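Unit 4 notes: vagueness and borderline cases

Read the first part of the Adomaitis packet before section. The second part can wait until after the midterm.

## Where we left off

Last time we looked at bivalence, the claim that every statement is either true or false. We saw two kinds of trouble for it: statements about the future, and statements with a name that picks out no one. This unit takes up a third kind, which comes from ordinary words like *tall*, *heap*, *bald* and *red*.

A word is **vague** when it has borderline cases. A borderline case is one where a competent speaker, who knows all the relevant facts, still can't settle whether the word applies. More measuring doesn't help.

Keep this apart from **ambiguity**. *Bank* has two meanings, and once you know which one is intended the trouble goes away. With *tall* there is one meaning and the trouble stays.
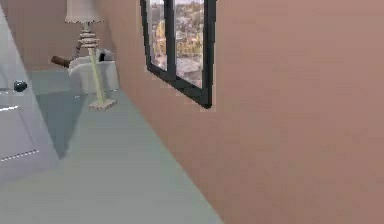
## The sorites argument

The standard version, with 1,000 grains of sand:

1. 1,000 grains, suitably piled, make a heap.
2. If *n* grains make a heap, then *n* − 1 grains make a heap.
3. So one grain makes a heap.

Each step uses only modus ponens. The first premise looks plainly true and the second is hard to deny, but the conclusion is false. You have to give up a premise, the logic, or your confidence about the conclusion.

Be careful when you write out the second premise. It is a general claim, and denying it in classical logic commits you to there being some *n* where *n* grains make a heap and *n* − 1 do not. Many of last year's papers denied the premise and then also denied that there was a cutoff. You can do that, but you need a different logic and you have to say which one.

## Three replies

**Epistemicism.** There is a sharp cutoff and we can't know where it is. Perhaps it falls at 140 grains, perhaps at 212. Classical logic is kept whole.

**Many-valued logic.** Some statements take a value between true and false. On the simplest version there is one middle value. On the degree version, truth runs from 0 to 1, and "*A* and *B*" gets the lower of the two values. Problem to think about: if "this is red" has value 0.5, so does "this is red and this is not red." Many people want that second one to be simply false.

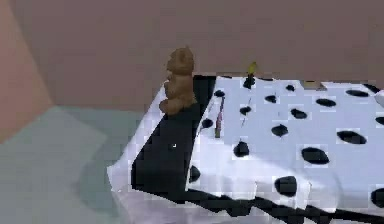 **Supervaluationism.** A vague word can be made precise in many acceptable ways. A statement is *supertrue* if it comes out true on all of them. "It is a heap or it is not a heap" is supertrue even in a borderline case — though neither half is. Triin Eglītis will go over the proof in section, so bring the unit 3 handout with the truth tables.

## Higher-order vagueness

Suppose we divide cases into clear heaps, borderline cases and clear non-heaps. Where does the borderline region start? That seems vague too. Any theory with three neat boxes has now swapped one sharp line for two.

## For section

- Write a sorites argument for *child*, starting from age 21 and working down.
- Say which premise the epistemicist rejects, in one sentence.
- Show that "*A* or not *A*" can get the middle value in the three-valued system.

Short answers are fine, up to a page in all.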